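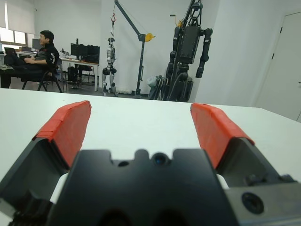 Photo: Manalastas office, Novar

Slow writes to file server, second floor only
Queue: Network and storage
Site: Manalastas
Priority: Normal (raised from Low)
Opened: Tuesday, July 23, 2019
Status: Closed, with follow-up

Problem as reported

Saving to the shared drive from the second floor is slow. Opening small documents is fine. Anything large stalls the progress bar, and Explorer sometimes shows "Not Responding" until the copy finishes. First floor users do not see it. Requester states it has been this way "for a while" and that the nightly job on the Keltska backup client has also started running into the work day.

No change was requested or logged for the second floor this month.

Environment

File server: Windows Server 2016, first floor rack, shares over SMB.
Backup: Keltska client on each workstation, writing to a separate share on the same server.
First floor switch: Fadeck, managed, gigabit.
Second floor switch: Fadeck, managed, gigabit, 16 ports. Last port is the uplink.
Link between floors: one copper run, 50 meters on the as-built drawing, patched at both ends.
Wireless: not used by the affected machines.

Initial questions to requester

Asked whether the problem is worse at certain times, whether it affects reading as well as writing, and whether anything had been moved. Reply: same all day, reading is slow too but people notice it less, and desks were moved in April. The desk move did not involve the network closet as far as the requester knows.

Support desk, first update

Remote session to a second floor workstation. Copied a single large ISO to the share. Transfer settled at 932 KB/s and stayed there. The line on the graph is flat, with no sawtooth. Copied the same file back down and got nearly the same rate.

Same copy from a first floor workstation ran at the speed expected of a gigabit port and a spinning disk array.

Checked on the second floor workstation:
- Adapter reports 1.0 Gbps, full duplex.
- Driver is the current one from our image.
- No proxy, no VPN.
- Antivirus real-time scan disabled for one test copy, then re-enabled. No difference.
- SMB signing setting matches the first floor machines.

Tried a second workstation on the same floor with nothing else open. Same flat rate when the floor was quiet, lower when both machines copied at once. The two rates added up to what one machine got alone. That points to a shared bottleneck upstream of the desk ports.

Server disk queue was low during all tests. CPU on the server was low. Not pursuing the server further.

Support desk, second update

Took the file server out of the picture. Ran iperf between a second floor workstation and a laptop on the first floor switch. Result was consistent with a 10 megabit link. Ran it again between two workstations on the second floor, both on the same Fadeck switch. Full gigabit. So the switch itself forwards correctly and the desk cabling is good. The remaining suspects are the uplink port, the copper run and the two patch cords.

Logged into the second floor switch. Port status page:

Desk ports in use: 1000 full
Uplink: 10 half

Logged into the first floor switch. Far end of the same link:

Downlink: 10 full

The two ends disagree on duplex. Uplink error counters on the second floor show late collisions and a large number of FCS errors on the other side. Counters were cleared on both switches and began climbing again as soon as a test copy started.

Configuration on the first floor port has speed and duplex set by hand to 10 full. With autonegotiation off at one end, the other end can sense the speed but cannot learn the duplex, and falls back to half. The mismatch is explained. The reason for the manual setting is not. The port description field is blank. The saved config on the management server has the same port on auto in the March backup and on 10 full in the May backup. There is no April backup. The backup task for the switch had failed on an expired password and the alert went to a mailbox that had been retired.

Support desk, third update

Set the first floor port to auto with the agreement of the requester. Expected a short drop and then 1000 full at both ends.

Result: link flapped. It came up at 1000 full, dropped, came up at 100 full, dropped, came up at 1000 full again. Second floor lost connectivity for the length of the test. Reverted the port to 10 full so people could work. The manual setting was most likely a workaround for this flapping and was left in place without a ticket.

Changed plan. The cabling has to be tested on site.

Ran the cable diagnostic built into the Fadeck firmware from the first floor end before leaving it for the day. Output:

Pair A: OK
Pair B: OK
Pair C: open
Pair D: OK, impedance mismatch

The distance figure for pair C was very short, which puts the fault close to the first floor patch panel. These built-in tests are not precise at short range and should not be used to place a fault closer than a few meters. It was enough to say which closet to start in. 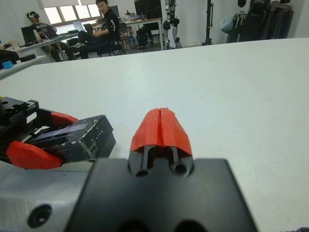

Fingertip pad and mounting block, close up.

On site update

First floor closet. The patch cord between the Fadeck and the panel was replaced with a known good one. Repeated the cable diagnostic. Pair D now OK. Pair C still open. The old cord had a broken latch and was seated loosely, so it has been cut and discarded.

Removed the panel cover. The downlink run lands on a punch-down block at the back of the panel. One conductor of the brown pair was out of its slot and resting against the next one. The jacket on that run is also stripped back farther than it should be, with the pairs untwisted for most of the exposed length. Trimmed the end back to good jacket and punched down again to T568B, matching the far end. There was enough slack in the service loop. A strain relief tie was added, as there was none.

Second floor closet. Patch cord inspected and replaced as a matter of course. Termination at that end looked correct and was left alone.

Tested the run with a handheld tester, end to end, patch cords removed:
- Wire map: pass
- Length: within the drawing figure
- Crosstalk: pass at Cat 5e
- Return loss: pass

Reconnected. Set the first floor port to auto. Link came up at 1000 full on both ends and held. Both error counters cleared.

Verification

Repeated the ISO copy from the first workstation used in this ticket. Rate matches the first floor. Repeated with two machines at once. Both slow slightly, as expected with one disk array behind them, and neither stalls.

iperf between floors: normal for gigabit in both directions.

Left a continuous ping running overnight from the second floor to the server. No loss. Uplink error counters in the morning: zero at both ends.

Requester confirms that saving is back to normal. Requester also confirms that the Keltska job finished before the start of the work day.

One leftover from the backup side. Two workstations showed a failed Keltska job with a "destination busy" message. Both had a stale lock file on the backup share from an earlier run that had been interrupted. Deleted the lock files, started each job by hand, both completed. This is a side effect of the slow link and should not come back. If it does, open a new ticket against Keltska and do not reopen this one.

Cause

Bad termination at the first floor patch panel made the inter-floor link unstable at gigabit speed. The first floor switch port was then fixed at 10 full, which kept the link up but produced a duplex mismatch with the second floor switch.

Changes made

Re-terminated the downlink run at the first floor panel.
Replaced both patch cords.
First floor downlink port returned to auto, description filled in on both switches.
Config saved to startup on both switches.
Switch backup task given a working password and run once by hand.

Follow-up

1. Point the switch backup alert at the current operations mailbox. Assigned to the network queue.
2. Add an alert for any inter-switch port that negotiates below 1000 full. Assigned to the network queue.
3. Check the other runs on the same first floor panel for jacket stripped too far back. Needs an after-hours window.
4. Ask whoever holds the April move paperwork whether the panel was opened during that work. Information only.

Items 1 and 2 are done as of closing. Item 3 is waiting for a window from Novar. Item 4 has had no reply.

Note added after closing

For anyone searching on the symptom: a flat transfer rate just under 1 MB/s, the same in both directions and shared across every machine on a switch, should send you to the uplink port status before anything else. The port status page takes a minute to check and would have saved the antivirus and driver steps above.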